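Callstead tool library to move in November

2018-08-10

The Callstead tool library will leave its Kavanagh Street rooms in November and reopen in the former Dutberg shoe store, the town said.

Members borrowed tools 3,000 times last year, up from 259 in the first year.
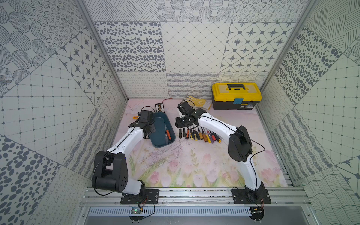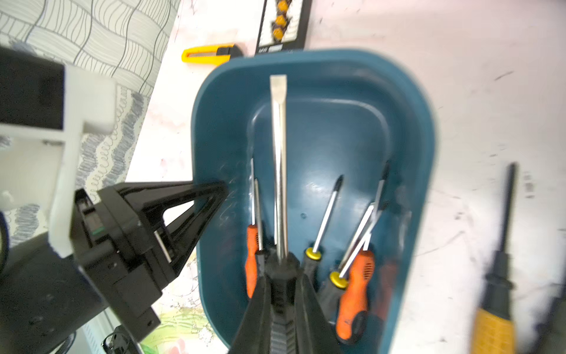

Second photo: screwdrivers in a plastic tray.

The new space will be open seven days a week. Loans will run for eight days, and the yearly fee will not change.

"We ran out of shelves a long time ago," said Kieran Whitlock, who manages the library. Returns can still be dropped off at the Dastau branch during the move.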